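Chapter 6
Units, and Why We Argue About Them

In this chapter
Why a measurement is a comparison
Base units and derived units
Volume, mass, and the trouble with flour
Converting without tears

In April of her first year in business, Clementina Matos bought a recipe for almond cake from a retiring baker in the town of Roltport. The recipe had fed the town for decades. It called for a cup of sugar, a cup of ground almonds, four eggs, and "flour, one cup, the blue one." The blue one had been thrown out with the rest of the baker's kitchen. Matos had paid good money for a set of instructions written in a unit that no longer existed.

She made the cake anyway, several times. One version could be eaten with a spoon. Another could have been used to prop open the door of the shop, and for a week it was.

Every measurement is a comparison. When you say a shelf is 63 inches long, you are saying that one particular length, the inch, would have to be laid end to end 63 times to match it. The statement has two parts, a number and a unit, and it is worthless if either goes missing. Students who leave the unit off an answer often feel that the grader is being petty. They should picture themselves at the pharmacy, being handed a bottle labeled "take 6."

For a comparison to be useful, both people have to own the same thing to compare with. For most of history they did not. The old market towns of Pridbridge and Reken stood a morning's walk apart, and each had its own bushel. The Reken bushel was the larger. Farmers therefore liked to buy in Reken and sell in Pridbridge, and they grew quite fit doing it. When the two councils finally met to settle on one bushel, each proposed its own, and the meeting adjourned for lunch and did not resume for eleven years.

A unit of volume tells you how much space something takes up. A unit of mass tells you how much stuff is there. With water the two keep in step so well that people forget they are different. With flour they part company at once. Spoon it gently into a cup and you get one amount; plunge the cup into the bag and press it against the side and you get a good deal more. Both cooks will swear they used a cup, and both will be telling the truth.
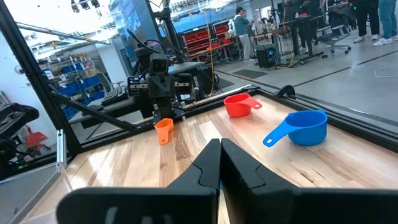 Figure 6.1 Plastic measuring cups of different sizes. Each measures volume. The mass depends on what goes in, and on how hard you pack it.

The way out is to weigh things. A gram of flour is a gram of flour whether it has been sifted, squashed, or sat on. This is why the commercial bakery Peixoto, where Matos later went for advice, keeps no cups in its kitchen at all. The head baker, Kiprono Rweyemamu, told her that if she wanted to cook with cups she was welcome to do it at home, where only her family would suffer. He then asked her how heavy the good cakes had been. She had not weighed any of them.

Her next step was the one you will practice in this chapter. She fixed the total mass of the batter at 800 grams, wrote down the mass of every ingredient, and changed the flour by the same small amount each time. She kept a notebook. The notebook has butter on it, but every number in it has a unit beside it, and that puts it ahead of most lab reports your authors have graded.

Before you begin

You will need to be comfortable multiplying and dividing fractions. If it has been a while, go back to Section 2.3, which has been waiting for you.

Try this

Fill a cup with flour by spooning, level it with a knife, and weigh the flour. Empty the cup and fill it again by scooping straight from the bag. Record both masses in grams. Repeat until you have five of each, then find the average for each method. Suppose a recipe was written by a spooner and calls for 100 grams. How much flour would a scooper add by mistake?

Hold on to your results. We will need them in Section 6.4, where we take up the question of how many digits you are entitled to write down. It is usually fewer than your calculator suggests.

6.1 Base Units

A base unit is one that is not defined in terms of any other unit in the system. The meter, the kilogram, and the second are the three you will meet most often, and we begin with the meter.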